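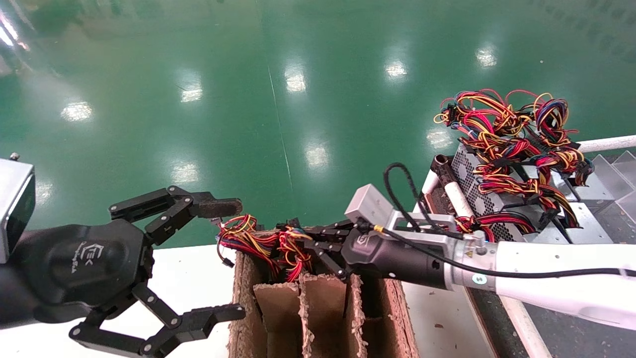 Keep the Cable Box

By Rania Nasr

Every few months somebody posts a photo of a drawer or a carton stuffed with old cables and the replies all say the same thing: throw it out, you'll never use any of it. I would like to speak up for the carton!

I love a box of wires. I love the reds and yellows and the blacks and blues all knotted up together, and those little black connectors that catch on everything when you pull. And I love a divided box most of all, the corrugated kind with cardboard partitions inside, which I think is one of the great cheap inventions. Torn edges don't matter. You can get years out of one with a bit of packing tape along the corners.

My own started in November, when I took apart two dead desktop computers on the kitchen table in Prulton. I meant to keep the screws and recycle everything else. Then I got to the power supplies, and if you have never had one out of its case, please try it (leave the metal shell closed, the inside can hold a nasty charge even when it's unplugged). It's a plain metal lump with a mesh grille, and out of it comes this enormous bouquet of wire. All of that was folded up in the dark behind a side panel, doing its job! I couldn't put it in the bin.

People tell me a tangle is a sign of a messy mind. I'd say it's a sign that someone pulled things out and used them. The neatest cable collection I know belongs to my brother-in-law, 177 cables, each one in a zip bag with a printed label, and he's so fond of the order that he buys a new cable when he needs one. I have borrowed from that collection exactly never.

Now, I do believe in some sorting. One compartment for power, one for data, one for things I can't name yet. That last one is the best of the lot and I go through it on rainy afternoons with a mug of tea, following a single yellow wire with my fingers until I find where it ends. Coil the long ones loosely. Anything with cracked insulation goes to electronics recycling, no arguments, and so does anything scorched.

The usual objection is space, and fine, if you have 300 of the same phone charger you can let most of them go. But a carton takes up less of the closet than a pair of boots, and mine has already given me the lead for my neighbor's old monitor and a splitter for the fan in my son's computer. He is 9 and now wants a box of his own. I've given him the one the toaster came in, and we're cutting the dividers tonight.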